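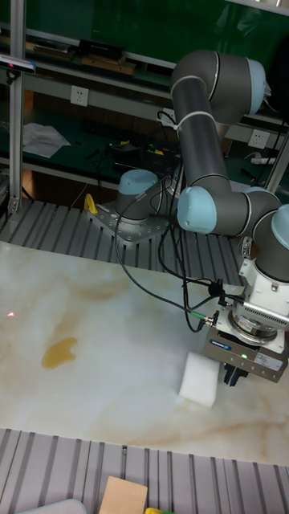

The owner of Forno, a small bakery with a marble counter, has been wiping up spills since she opened in 2000. Oil and syrup are the worst, she says, "and honey if it's been left overnight".

She keeps two sponges by the till, both plain white blocks. One is for the first pass and one is for rinsing. "People go straight in with a wet cloth and push it all over the place. Start at the outside and work in. Lift it, fold it over, go again."

I asked about marble. Hers is real, and she won't have lemon or vinegar near it. "Warm water, a drop of washing-up liquid, then dry it. Five minutes. If you leave a yellow sauce on there till closing you'll be looking at it for years." She showed me a pale ring near the bread slicer, left by a jar of turmeric paste one Sunday.

Marble-patterned boards are easier, in her view. Her sister has one at home and is less careful with it. "It still goes sticky, though. You have to do it twice."

The sponges are replaced every Sunday after the last tray comes out.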